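Gestari Woodcraft Forum > Finishing > Kids' stuff

Topic: Maple board for shape blocks, finish or leave bare?

obed_osei
June 5, 2022
I made a board for my daughter to sort her blocks on. It started as a leftover panel, light wood, I was told maple when I bought it. Sanded it and eased the edges. My question is whether to put anything on it. She is two and everything goes in her mouth. The blocks are small colored shapes, stars and hearts and so on, and she drags them across the wood more than she lifts them.

I have half a can of Zoltemden board oil left over from a cutting board. Would that do, or should I get something harder?

Thaney149
Can you post the face of it? Hard to say anything about maple without seeing the grain. Some of it blotches badly.

obed_osei
Sure. It's flat on the blue bench top with some of the blocks on it.

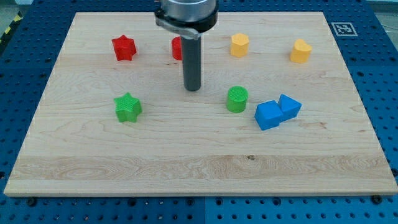
The board, with eight of the blocks. Small knot in the darker band.

T_Hanrahan
Nice piece. I would oil it and be done. The swirly band across the front third is going to come up darker than the rest once oil hits it, so try the underside first if you want the whole thing to stay pale.

Is that knot solid? Push on it with your thumbnail. If it moves, put a drop of thin glue in before you do anything else.

kdankwa11
I disagree on the oil. Two of those blocks have a rough top, the green star and the green round one. If she turns them over and drags them she'll scratch straight through an oiled surface in a month. Water-based clear coat, two thin coats, sand between.

T_Hanrahan
She'll scratch through the clear coat too, and then you have to sand the whole face to fix it. With oil you wipe more on. I have a tray that has been through three kids that way.

kdankwa11
Depends on the coat. I used Korgate on a puzzle tray in March and there isn't a mark on it.

T_Hanrahan
March was three months ago, Kofi.

Thaney149
Check the label on whatever you use and let it cure fully. A cutting board oil isn't automatically fine for a toddler. Some of them have nut oils in them.

obed_osei
Knot is solid, I checked. Zoltemden lists mineral oil and beeswax, no nuts. I hadn't thought about the textured tops. They feel like a fine file.

Different question. Should I put a rim on it? Right now everything slides off the side.

senyo_o
Rim, yes. Quarter inch strip all the way around, glued, no nails. Leave a gap at one corner so you can brush the crumbs out.

kdankwa11
Agree with the rim. Do it before the finish or the glue won't hold.

T_Hanrahan
I'd skip it. My youngest used the rim as a handle and threw the tray. Also, solid strips glued across the ends of a solid board can crack it when the weather changes. Along the grain is no problem.

senyo_o
On a board that small it won't move enough to matter.

T_Hanrahan
Maybe not. I've had one split.

obed_osei
I'll glue strips along the two long sides and leave the ends open. Oil test on the underside tonight. Does anyone know how long mineral oil and wax needs before she can have it back?

Thaney149
Wipe off the extra, leave it overnight, wipe again. I'd give it five days if it still feels greasy.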